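I've been trying Retier, the grasp planner everyone keeps recommending, and I'm not convinced. The release notes promise 17 new grasp primitives. I have got useful behaviour out of 2.
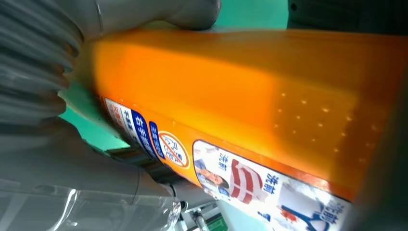
*Wrist view, orange plastic and plenty of glare.*

The perception side is the old Pikon segmenter with a new config file – same thresholds, same habit of merging a shiny label with whatever sits next to it. Lesia Kushnir wrote a patch for that in November and it still hasn't been merged.

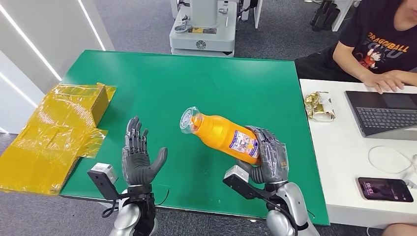
Planning for two arms is where I lose patience. Retier solves each arm separately and then checks for collisions, so an idle hand gets treated as a fixed lump. With the right hand holding a bottle at a slant and the left one open and empty, I want the planner to consider the free hand as help. It has no way to ask. The timeout is set to 30 seconds, and raising it only gets you a slower refusal.
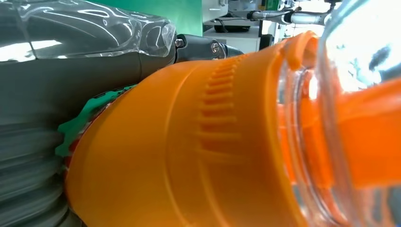 Would I swap it for our own planner? Only for single-arm picks, and only with the version pinned. The API changed twice while I was writing the wrapper, and I'd like to see the changelog settle down first.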